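Keeping Shared Surfaces Clean: Household and Workshop Tips for Infection Prevention

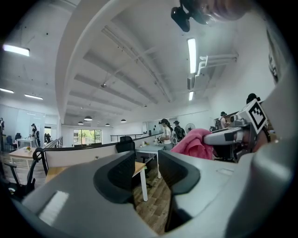
By the Infection Prevention Office, Pladstead Health Service
Updated 2020-03-29

The following advice is intended for households and small workshops in the Pladstead and Tuston areas. It covers routine cleaning of surfaces and objects touched by more than one person. It does not replace instructions given by a physician or by the health service when a member of the household is ill.

Clean first, then disinfect
Disinfectant works poorly on a dirty surface. Wash with warm water and ordinary dish soap, rinse, and only then apply the disinfectant. Leave the surface visibly wet for the full contact time printed on the label. Wiping it dry at once is the most frequent error reported to our telephone line.

Where to begin
Start with the items handled most often: door handles, light switches, faucet handles, refrigerator doors, remote controls and stair rails. In a workshop, add tool grips, vise handles, drawer pulls and the power switch of each machine. Unplug electrical tools before wiping them, and do not spray liquid into vents or seams.

Cloths and sponges
Keep separate cloths for the kitchen and the bathroom. Two colors are enough. Machine-wash them on the hottest setting the fabric allows and dry them completely before storage. A kitchen sponge that smells should be thrown away.

Mixing products
Never combine bleach with ammonia, vinegar or any other cleaner. Prepare diluted bleach fresh each day, following the manufacturer's directions, and label the bottle. Open a window while working. Gloves should be washed before they are taken off, and hands washed afterward.

Rubber and leather
Bleach hardens rubber and spoils leather. Soap and water are suitable for rubber grips and seals - rinse well and let them air dry. Leather work gloves cannot be disinfected reliably and should be assigned to one person.

Keeping a record
Workshops with several users may wish to post a cleaning sheet by the door, with space for the date, the area and initials. A blank sheet is available as Form 316 from the Huenchumán Street office. Form 321, issued last October, is for food preparation areas only.

Printed copies
Up to 200 copies of this page may be ordered at no charge by schools and residents' associations. Requests should be sent in writing to the Platby distribution desk, stating the delivery address and the language required.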